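Subject: Re: Plondville in August — where to stay, getting around
From: Réjean Fortin
Date: 19th February

> Has anyone on the list done the Plondville to Betancur trip lately?
> We have five days and can't decide between the bus and the ferry.
> Also, is the salt works tour any good, or is it for school groups?

Take the ferry! We went last August and I'd do it again tomorrow, heat and all. It costs 14 more than the bus, but you get to sit out on deck the whole way and a man comes round with fried dough and very sweet tea. The bus climbs 174 switchbacks (the driver announces this with pride) and my wife still hasn't forgiven me for the ride back.

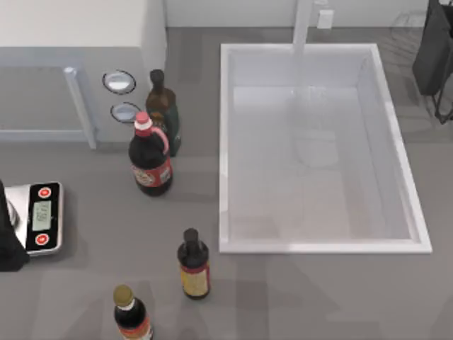
For sleeping, skip the hotels by the port and rent a room with a kitchen up the hill, because restaurants close early and you'll end up cooking. Ask for a proper big sink like the white one here, set into a good stretch of counter — we came home from the market every day with sandy greens and far too many clams, and our first place had a basin the size of a soup plate. The second place, near the Clokine steps, was so much better that we stayed two extra nights.

The salt works tour is fun, school groups or not. You walk out on the old boards between the pans, taste a few kinds of salt and come back with white shoes. Bring a hat. Our guide had worked there since he was a boy and he was in no hurry at all, so don't book anything tight afterward. 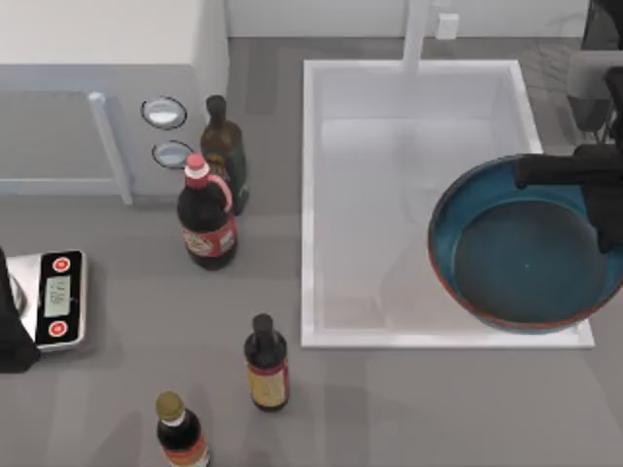
Getting to Prasus

If you have a spare day, go. Shared vans leave from behind the fish market when they're full, and ours took 2 hours. Sit on the left for the views. There's a lookout with 400 steps up to it, and a lady at the bottom sells cold melon.

Write me off list if you want the name of the van driver.

Réjean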